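Re: [share-kitchen] bench bins

Houshang Ranjbar wrote:
> Are we keeping the beige bins with the dark rim or getting new ones? Prarova has them on special til Thu 30 September.

Keep them I reckon. Bit of scuffing never hurt a scraps bin – mine's been on the bench since July and I'd rather spend the money on liners.

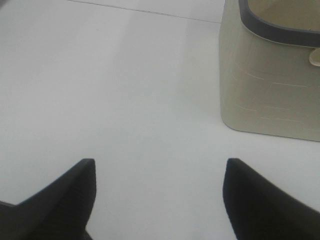 Liners – get the 7 litre, the 5s are too tight over the rim. Three rolls shoud do us. Can someone else grab them, I'm flat out till the weekend.

Cheers, gotta run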